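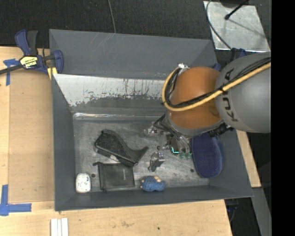
Figure 6. Mixed personal items on the floor of the gray bin, including a black drawstring-like pouch and a glossy, curved black object.

3.2 What ends up together in a bin

Shared bins are a wonderful thing to study, and we came away from this part of the work more excited than we expected. The Trekanis set covers 60 bin layouts, put together by Hậu Đồng and Bình Kiều over a single February from things people carry, wear, or toss in a bag on the way out the door. We did no sorting by type. A bin could get shoes next to pouches, and the fun begins when they touch!

Figure 6 shows why we like these layouts so much. The curved object, which looks like a high-heeled shoe or boot, lies diagonally, and its lower tip slightly overlaps the flat pouch below it. Both are black, so color says very little about where one stops and the other starts. Shine helps a lot more (the curved piece is glossy), and so do the cord-like ends at the corners of the pouch. The metal floor, scuffed and full of swirling scratches, adds lines of its own.

We asked 12 readers to trace the outline of every item in each layout, working from prints and with no time limit. Dark-on-dark pairs gave the widest spread between tracings, and pouches were the hardest of all, as their soft edges invite each reader to draw a slightly different shape. Section 3.3 takes up the same layouts with the overlapping pairs pulled apart.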